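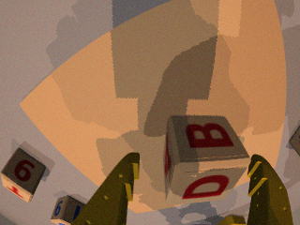

The B block between the fingers, on the garage computer.

Print this page
E-mail this to a friend

Winda Learns Her Letters

The arm was called Winda before she was an arm at all, when she was still a biscuit tin of servos and a bag of screws on top of the chest freezer. Wafula named her. He said it was a good name for something that would need winding up, and I said she was electric, and he said I had no poetry in me, and we got on with it.

We had his garage until July, when his sister wanted it back for the car. Wafula did the metal and I did the typing. I drove a delivery round for Mofokeng's bakery in those days, home by eleven in the morning and wide awake (you never get used to it), so most afternoons I'd be sat on an upturned crate with the computer on the freezer lid, teaching a pretend Winda to pick up pretend toy blocks while the real one hung off the workbench in bits.

The pretend one had her fingers by then, lovely fat olive green ones with little yellow ridges on the inside. The real one had two wooden spoons and a hinge.

"How's our girl?" Wafula would say, coming round the vice with swarf all down his jumper.

"Dropped it."

"Which one?"

"B."

She always dropped B! I'd put letters and numbers on the blocks to match the old set his mother had kept in the loft, and she could manage a 6 all right, red or blue, she'd have it up off the table as sweet as you like. But give her the B and she'd come down either side of it, dead straight, close up, lift, and off it would slide. I changed the grip. I changed the weight. I had this big orange light shining on the table, which made the shadows go all jagged and brown, and one night I decided it was the light that was putting her off, and sat there till gone two fiddling with a lamp that didn't exist.

At the bottom of the screen there was a counter for the tries. I mention it only because Wafula had started writing it on the garage wall in carpenter's pencil when he went in to bed, so that I'd see it in the morning and feel bad. 78, it said, low down by the socket. Then 1,338, up by the window, underlined.

"You might leave B out," he said, the night of the underlining. "There's other letters."

"It's your mum's block."

He went quiet at that and picked up one of the wooden spoons and looked at it. His mother had been in the home at Narnden since the winter. She was 84 and she'd taught infants most of her life, and she'd got to where she didn't always have his name to hand, but she liked the blocks. He'd taken her a few in a carrier bag. She lined them up along the tray of her chair and told him off for slouching.

"She never let us start with A," he said. "Did I tell you that? She said any fool could do A. You started with your own letter. Barnabas, my dad was. B was his."

"You never said."

"Well. You never asked, you were playing with your lamp."

I got up and made the tea. When I came back he was on my crate, with his glasses pushed up, scrolling through my typing with one finger, and he doesn't know the first thing about it, he'll tell you so himself.

"What's this bit?"

"That's how big they are."

"Why's B smaller?"

I put the mugs down and had a look. He was right. Every block had its size on its own line, and on B's line I'd left off a digit at the end, months back most likely, with a bun in my other hand. The block you saw was the proper size and the block she felt was a whisker less, so she'd been closing on something that wasn't quite there. All those nights!

I typed it in. It was one key.

"Go on, then," said Wafula.

The parcel from Dridico had come that afternoon and was still sitting by the door with the real fingers in it. Neither of us had opened it. He pulled up the paint tin and sat down beside me, and he took his glasses off and rubbed them on his jumper, which made them a good deal worse, and put them on again.

"Wait," he said. "Wait a minute. Let me ring Mum first."

"It's nearly 71 pence a minute on that phone of yours."

"Let me ring her anyway."

So I sat with my finger over the key, and listened to it ringing.

Print this page
E-mail this to a friend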